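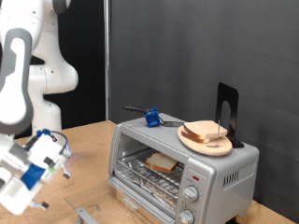 The Skadico hand-guiding kit is sold as a way to record a task by holding the arm at the wrist and moving it through the motion. I tested it against the Tenasero remote pendant on a single job: a slice of bread in a countertop toaster oven. The oven is a fair choice for comparing the two because the door folds down in front of the opening, and the glass takes up the space where you would like to put the wrist. The wire rack also leaves little margin in height.

## Setup

The Skadico kit is a cuff, a foot switch and a recorder that runs on a laptop. It logs joint positions only. Force logging is a separate license, and the manual is vague on the difference. Calibration took 3 attempts because the recorder rejects any pose close to a joint limit without saying which joint.

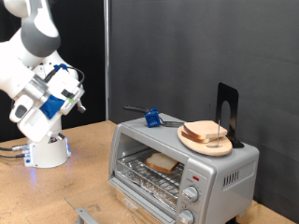
The pendant connects through the same recorder, so the files can be compared directly. With the cuff, my longest recording came to 3446 samples, and playback followed the path I had guided. With the pendant I got smoother lines and slower work. Rotation is on a second page of the menu, and switching pages in the middle of a motion leaves a pause in the file that has to be trimmed by hand.

## Utensils

- Grip blocks: the blue block on the long-handled tool gives the fingers something to close on. Villaseñor sells similar ones. Check alignment before each session.
- Slotted spatula: the blade is broad and slightly curved, so teach the approach angle as its own segment. Clean the neck below the grip. Ours carries a band of dark residue there.

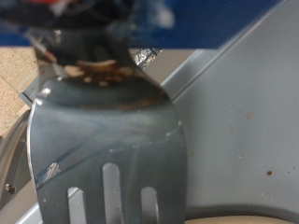 - Foot switch: stiff, with a short cable. Marisol Becerra replaced ours with a Darnisham switch and the recorder accepted it with no changes.

## Verdict

I would buy the cuff for reaching and placing, and keep the pendant for small corrections near the rack. Editing is the weak part of both. The recorder has 2 levels of undo, and the trim tool snaps to the nearest stored pose, often the wrong one. Firmware from August fixed the export crash but left the trim tool alone.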